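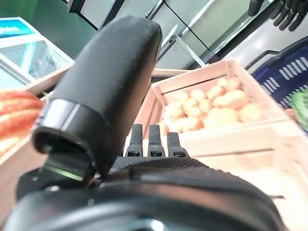

Storing potatoes and squash in slatted wooden crates

This page covers sorting, curing, crating and checking potatoes and hard-skinned squash for a household store. It assumes a garage, cellar or unheated back room, and a quantity of one to six crates. Larger quantities need forced air, and the notes below do not apply to them.

Potatoes and squash are often put away in the same week in October, and they are often put away together. Their requirements differ. Potatoes want cool, dark and fairly humid air. Squash wants warmer, drier air and does not mind light. The two can sit side by side on a bench during sorting, but they should go to separate places afterward.

What you need

Slatted crates, unfinished inside
A soft brush
Cotton gloves
Newspaper or plain brown paper
Burlap or another breathable dark cloth
A thermometer that records minimum and maximum
A humidity gauge (optional for squash, useful for potatoes)
Pencil and card labels
Blocks or battens to lift the crates off the floor

Choosing a crate

Bare wood is preferred. Varnish and paint slow the movement of moisture through the slats, and old paint can flake onto the food. A crate that smells of oil, solvent or mildew should be used for something else.

Gaps between slats should be narrower than the smallest potato you intend to store. If the gaps are too wide, line the floor of the crate with a single sheet of paper and leave the sides open. Do not line the sides. Most of the useful air movement is sideways, and a crate with papered walls behaves much like a cardboard box.

Check the inside faces by running a gloved hand along each slat. Raised splinters puncture skins, and a puncture at the bottom of a pile is the one you find last. Sand any rough spots with medium paper, then knock the dust out. Look at the nails as well. Heads should be flush, and points should not come through.

A shallow crate is better than a deep one. Sixteen inches of potatoes is too much weight on the bottom layer for thin-skinned varieties. Half that depth is safe for nearly everything.

Preparing the crate

1. Brush out all soil and plant debris from last season, including the corners.
2. Scrub with hot water and a little dish soap. Rinse.
3. If the crate held anything that rotted, wipe it down with white vinegar and leave it for an hour before rinsing again.
4. Stand it on end in moving air until fully dry. Two days is usually enough. Wood that feels dry on the face may still be damp where the slats meet the corner posts.

Do not dry crates against a heater. The slats cup and the nails loosen.

Sorting the potatoes

Work on a table with good light. Tip potatoes out gently, one layer at a time. Do not pour them from height; bruises from a short drop may not show for two weeks.

Make four groups:

Store. Skin set, no cuts, firm, dry. Rub the skin with a thumb. If it slides, the potato needs more curing.
Use soon. Small nicks, shallow scrapes, skin that has rubbed off in patches.
Seed. Only if you grow your own and the plants were healthy. Keep these labeled and apart.
Discard. Soft, wet, foul-smelling, or green over much of the surface.

Brush off loose soil and leave the rest. Washing before storage shortens keeping time, even when the potatoes are dried afterward. Small potatoes lose water faster than large ones and should be eaten first, so either give them their own crate or put them on top.

Curing the potatoes

Spread the Store group in a dark place at 50 to 60°F for ten to fourteen days. One or two layers deep is ideal. Cover with burlap if any light gets in. Minor scrapes heal over during this time, and the skin thickens.

At the end of curing, sort again. It is normal to move a few from Store to Use soon at this point.

Filling the crate

1. Set the crate on its blocks in its final position. A full crate should not be carried if it can be avoided, and should never be dragged.
2. Place the largest potatoes at the bottom by hand.
3. Fill to within two inches of the top edge. A heap above the rim stops the next crate from sitting flat and crushes the top layer.
4. Lay one sheet of paper over the pile — loosely, not tucked in.
5. Cover the crate with burlap.
6. Write the variety, the lifting date and the crating date on a card and tack it to the end panel.

Leave a hand's width between the crate and the wall, and the same between neighboring crates. If you stack, go no more than three high, with battens between if the crates have no feet.

Conditions for potatoes

Temperature: 40 to 45°F for long keeping. Below 40°F, some of the starch turns to sugar and the potatoes darken when fried. Above 50°F, they sprout early.
Humidity: 85 to 95 percent. A pan of water on the floor nearby is enough to correct a dry room.
Light: none. A covered window still leaks light at the edges, so keep the burlap on.
Neighbors: no apples, pears or onions in the same space.

Sorting the squash

Look at the stem first. It should be hard, corky and firmly attached. Squash without a stem can be eaten normally but will not keep as long, as the scar is an open route for rot.

Press a thumbnail into the rind in an inconspicuous place. A mature storage squash resists it. Striped and ribbed types need a closer look than smooth ones; soil packs into the grooves between the ridges, and soft spots start there. Clean the grooves with a dry brush. On red and yellow striped fruit, early discoloration can be lost against the pattern, so go by touch as well as by eye.

Ornamental gourds are handled the same way but must be labeled. Some are bitter and unsafe to eat, and several look very much like edible squash. If you cannot identify a striped fruit, treat it as ornamental.

Curing and storing the squash

Cure at 75 to 85°F for ten days with air on all sides. A sunny shelf indoors will do. Acorn types are an exception and should go straight to storage.

After curing, keep squash at 50 to 55°F and 50 to 70 percent humidity. Set the fruit in a single layer, not touching. Turn each one every couple of weeks so that no side rests permanently on the wood. Never lift squash by the stem.

Checking

Go through the store every two weeks until midwinter and weekly after that.

1. Smell the crate before uncovering it. A sweet or fishy smell means at least one potato has gone.
2. Lift the paper. If it is damp, replace it and leave the burlap off for a night, in the dark.
3. Remove anything soft, along with anything wet that was touching it. Dry the contact area.
4. Rub off short sprouts and move those potatoes to the kitchen.
5. Read the minimum and maximum temperatures, write them on the card, and reset the thermometer.

Faults and causes

Wrinkled potatoes, no rot: air too dry, or small potatoes kept too long.
Black center when cut: poor air supply or overheating. Check that nothing is blocking the sides of the crate.
Green patches: light. Cut away small areas deeply; discard the potato if the green is widespread or it tastes bitter.
Wet patch on the floor under a crate: a rotten potato in the lowest layer. Empty the crate completely, and scrub and dry it before refilling.
Sunken spots on squash: chilling. Move to a warmer place and use those first.

Revised 13 April 2022. The stacking limit has been lowered from four crates to three, following a note from Nuala Ó Néill at Cureneck about slats bowing under load.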